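Last updated June 17, 2026

Shop-Floor Automation Working Group
Minutes of the regular meeting, Skorkthorpe refurbishing site, upstairs meeting room

Chair: Inna Stasiv
Minutes: Xiuying Gu
Also present: bench leads for desktops and workstations; one representative from Mac Giolla (integration contractor); one representative from Pakari (warehouse customer, items 4 and 5 only)
Apologies: the Steriter account manager, who sent written comments in advance

1. Minutes of the previous meeting

Accepted with one correction. Under "Cable handling," the phrase "can be automated" should read "has not been attempted." The February figures for the wiping station stand as printed.

Matter arising: the torque driver on bench 3 has been recalibrated. Closed.

2. Scope of the discussion

The Chair restated the question put to the group by site management: which of the manual tasks on the refurbishing line, and which of the housekeeping tasks around it, can be given to a machine within the current budget year. She asked that members separate three things that had been mixed together in the last paper: tasks a machine has performed once, tasks it performs repeatedly with a person standing by, and tasks it can be left alone with. The third category is the only one that changes the staffing plan.

The group agreed to use the terms "shown," "attended" and "unattended" for these and to drop the word "ready" from all future papers.

3. Workstation teardown and reassembly

3.1 Expansion cards

Mac Giolla reported on the card handling cell. The task is to grip an expansion card, hold it upright over the board, bring the metal bracket into line with the rear wall of the chassis, and seat the edge connector in the slot. The reverse task is removal for test.

The difficulty is access. In a tower chassis the fingers have to come down between the plastic card holder on one side and the memory slots and socket area on the other, with small round capacitors on the board between the slots. From directly above, the card is seen nearly edge-on, so the camera gets very little of its face and has to estimate tilt from a narrow strip. Mac Giolla regards tilt estimation as the main source of failed insertions, ahead of position error.
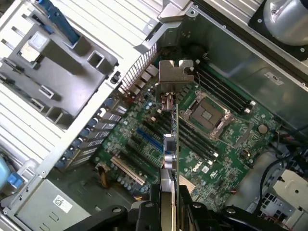 3.2 Results of the card trial

The trial consisted of 300 attempts on a single chassis model, with a technician present throughout. Of these, 58 ended in a stop called by the force limit or by the technician. No board was scrapped. The stops were grouped by cause:

Bracket tab caught on the rear wall before the connector reached the slot. This was the largest group.

Connector started in the slot at an angle and jammed. The force limit caught these without exception.

Card slipped in the fingers during descent. Mac Giolla attributes this to components near the edge of the card preventing a flat grip, and proposes a recessed finger pad.

The workstation bench lead noted that a trained person seats a card in a few seconds and feels the connector give. She asked whether the cell has any equivalent of that. Mac Giolla replied that the force trace shows a clear drop when the connector seats, and that the cell uses it to confirm insertion, but that the drop is less distinct on older slots with worn contacts. The older boards on the line carry a mix of PCIe and cream-colored PCI slots, and the trace differs between the two.

There was some discussion of slot identification. Slot color helps on boards where one slot is blue among black ones, but color is not consistent between manufacturers and should not be relied on. The cell will continue to work from a stored board layout selected by the operator.

Status recorded: attended.

3.3 Retention latches

The blue plastic clips and latch arms that hold the slot covers and card holder are still opened and closed by hand before the cell starts. The bench lead considers this the larger part of the labor. Some clips on older units are brittle. Mac Giolla has no quotation for this step and does not recommend requesting one until the finger pads have been changed.

Status recorded: not attempted.

3.4 Memory modules and coin cells

Memory insertion has been shown on an open board lying flat on the bench. It has not been tried inside a chassis. The end latches have to be open on both sides, and checking this by camera is unreliable under the present lighting.

Coin-cell replacement was discussed briefly. The group saw no reason to spend money on it. A person does it with a plastic pick while the unit is open for other work.

3.5 Cables

No change. Loose cables remain the reason the cell cannot be left alone. A cable that has moved into the path of the fingers is not in the stored layout, and the force limit detects it only after contact. Current practice is for the technician to dress all cables to the side of the case before starting. The Chair asked that this be written into the work instruction, which at present says only "prepare unit."

4. Housekeeping tasks

The Pakari representative described experience at their own warehouse, where floor cleaning runs unattended overnight and has done so without serious trouble. The floors there are open and the routes fixed. She cautioned against taking this as evidence for other cleaning work.

4.1 Floor cleaning, Skorkthorpe

Feasible in the main aisles. Not feasible between benches while stools and packing foam are left on the floor. The desktop bench lead objected that the foam is there because the waste cage is at the far end of the hall. Moving the cage was referred to site management.

4.2 Bench wiping

The wiping station handles bare bench surfaces only. It does not lift or sort what is on them. Steriter's written comments claim that an updated version will move light objects aside and replace them. The group has seen no trial of this and recorded it as a supplier statement.

4.3 Break room: dishes, laundry, trash

Included at the request of site management. Loading a dishwasher with mixed cups has been shown by several suppliers on video, at speeds that were not always stated. Folding of shop towels likewise. The Chair's view was that neither should be considered at Skorkthorpe. The volume of work is small, the objects vary, and the supervision would take longer than the chore. Ms. Gu dissented in part — she considers towel folding a reasonable low-risk test of soft-object handling, and useful preparation for cables. Her dissent is recorded at her request.

5. Cost and labor

The paper circulated before the meeting estimated a saving of 583 technician hours per year from the card cell. Members questioned the basis. The estimate assumes unattended running from the first day and leaves out time spent on latches, cable dressing, layout selection and recovery after a stop. The desktop bench lead asked that the figure not be quoted to site management in its present form.

Agreed. A revised estimate will be prepared on the attended basis, with recovery time taken from the trial log.

The Pakari representative asked whether turnaround on her company's units would be affected during further trials. The Chair confirmed that trials use stock units and that customer units remain on the manual benches.

6. Decisions

6.1 The card cell continues as an attended process on one chassis model. No second model will be added before the finger pads are changed and the trial repeated.

6.2 No purchase of the updated Steriter station without a demonstration on a bench in normal use, with tools and parts left on it.

6.3 Break room tasks are removed from the agenda. Towel folding may be brought back by Ms. Gu as a separate proposal with a cost attached.

7. Actions

Mac Giolla: recessed finger pads, drawings and price. Repeat of the trial with force traces kept for every attempt, including successful ones.

Workstation bench lead: revised work instruction covering cable position and the state of the latches at start.

X. Gu: revised labor estimate. Breakdown of recovery time by cause of stop.

I. Stasiv: letter to Steriter setting out conditions for a demonstration. Request to site management on the waste cage.

8. Any other business

The lighting over the cell was raised again. Components on an upright card cast small shadows on the board, and the vision software has on occasion marked these as foreign objects. A diffuser panel will be tried from existing stock before anything is ordered.

The date of the next meeting will be set when the finger pad drawings have been received.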